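Sendport soup contest ends in a draw, again

The annual Sendport soup contest was declared a tie on Saturday for the second year running, to the satisfaction of no one who had brought a spoon.

More than 200 people queued outside the old customs hall to taste two finalists: a leek and potato from the Clelov bakery, which doesn't normally make soup, and a lentil from Suvarna, the restaurant on Quay Street, which makes little else from October onwards. Each visitor was given a paper cup, a slip and a pencil. By closing time the votes were level, and a recount kept them that way.

Under the rules, a tie goes to the head judge. The head judge, Lorcan Tierney, had by then eaten a good deal of both and said he could not in conscience separate them.

"They are both hot and they both come in a cup," he told the hall. "I have lived here a long time and I intend to go on doing so."

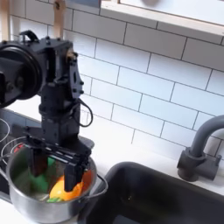 The prize of £1,000 will be split, as it was last March, when the two sides also shared the trophy by keeping it for six months each. The bakery handed it over late and with a dent in the lid. Suvarna has asked for the dent to be recorded in writing this time.

There had been hopes of a cleaner result. The organisers changed the voting slips after complaints that last year's had a box marked "either", which proved the most popular choice in the room. This year's offered only the two soups, though several came back with "either" written across the bottom in pencil. These were ruled void, as was one that read "more bread".

Bread, in fact, was the subject of the only formal protest. Clelov had served its leek and potato with a slice of its own sourdough, and Suvarna's supporters argued that people were voting for the loaf. Tierney ruled that bread was "a known risk with bakeries" and let the votes stand.

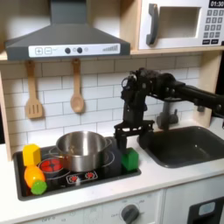 Toy kitchen with its range hood, and the microwave showing 01:30.

Sponsors Joltisora, who sell kettles and would like it known that they also sell flasks, have agreed to back the contest again next year. They have asked whether the final might be decided by something quicker, and suggested a coin. The suggestion has been put on the agenda for the next meeting, below parking.

Leftover soup was offered free at the door from five o'clock. The leek and potato went first, by a matter of minutes, and Suvarna would like it pointed out that theirs was the bigger pot.

Contact the newsdesk | © Sendport Courier | Back to top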